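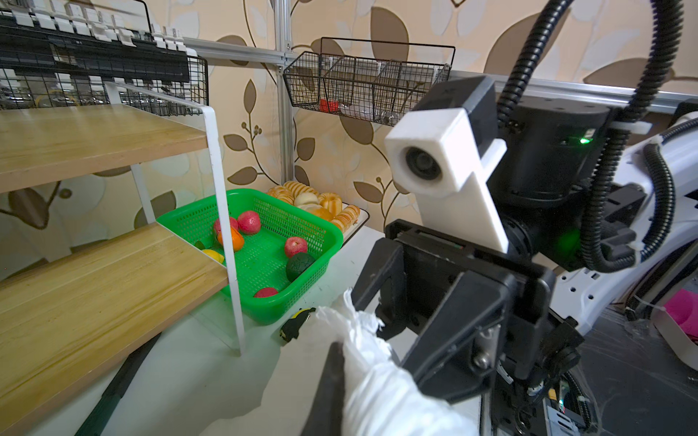 Ticket 221: Artificial fruit set, green basket
Site: Vodcombe Learning Center, Room 11
Category: Furnishings and display items
Priority: Low
Status: Closed

Reported issue
The Room 11 desk reported that the contents of the green mesh basket could not be matched to the inventory sheet. The sheet lists the basket under item 181 as "fruit, mixed" and gives no further detail. The desk also asked whether the basket should remain on the white tabletop beside the shelving or be returned to the Asamoah storage room.

Log

9:10 a.m. Ticket received and assigned to Furnishings.

9:45 a.m. Basket checked against the photograph on this ticket. Red apples, an orange and a lemon are identified. The dark green round piece with the cracked surface could be an avocado or a small melon. The small green piece at the far left of the basket may be a leaf or part of another fruit. Both entries are held open.

10:30 a.m. Supplier list requested from Ramora. The order form shows the set under the name Ornomance, with an avocado and no melon. The dark green piece is to be entered as "avocado (per order form)." The form makes no mention of a loose leaf.

11:20 a.m. Desk asked to check the apples for a missing leaf. Reply received: none of the apples in this set was supplied with one. The small green piece will be entered as "green piece, unidentified" and kept with the set.

1:15 p.m. Placement reviewed. The basket may stay on the tabletop. The desk is asked to move it clear of the shelf so that the lemon side can be reached without lifting the basket over the shelf frame.

Resolution
Item 181 has been rewritten to list each kind of fruit separately. Room 11 will use the revised sheet beginning in June.

Related tickets: 22 (shelf labels, Room 11)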